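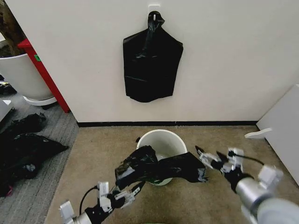 Tips for the Enrichment Room

Collected at Vamell School, for teachers who share one small room with mixed groups of advanced pupils, grades 3 to 6. Last changed February 16, 2003.

Paint and glue

White glue that became thick in the bottle can be saved with a spoon of warm water. Close it, turn it over and leave it until the next day. Do not shake, it makes foam.

Tempera on a sleeve: cold water first, then soap. With hot water the stain stays forever. I learned this on my own gray jacket.

For the inventors' group, cut the cardboard before the lesson only if the pieces must be exact. Children who think quickly get bored waiting for the one good knife, but they also like to decide the shapes themselves. I give them safety scissors and thin cereal boxes, and I keep the thick cardboard for the older group on the Mendoza corridor.

Unfinished projects

A child who works deeply on something will not finish in one lesson. Please do not ask him or her to take it apart. We use shallow trays, one for each pupil, with the name on masking tape. The tape comes off clean if you warm it for a moment with a hair dryer.

Wet clay goes in a bread bag with a damp cloth. Check it after 4 days. If there is a smell, wash the cloth and begin with a new bag.

Books and paper

Pages stuck together by juice — put the book in the freezer overnight in a closed bag, and then separate them slowly with a plastic ruler. It worked for our old atlas and did not work for the dinosaur book, where the paper is shiny.

Puzzle cards lose their corners by winter. In September I rub the edges with a candle end. The Sivitz logic set has 200 cards and it takes one evening with the radio on.

Hooks and walls

Adhesive hooks fall when the wall is dusty. Wipe the place with rubbing alcohol, let it dry, press the hook hard and hang nothing on it until tomorrow. For heavy things, like the box of wooden blocks, use a shelf.
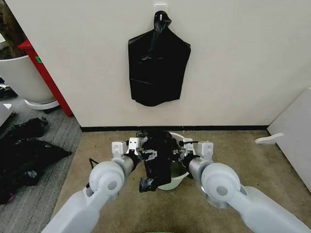
A black plastic bag on a small adhesive hook.

To remove a hook, pull the strip slowly down along the wall and never toward you. In the Fano room we lost a piece of paint as big as a hand in this way.

Carpet

Dry glitter comes up with a lint roller, better than with the vacuum cleaner. Candle wax: a paper bag on top, then an iron, not too hot. Move the bag often so the wax goes always into clean paper.

If you have a tip to add, call extension 3131 or leave a note in my box at the office.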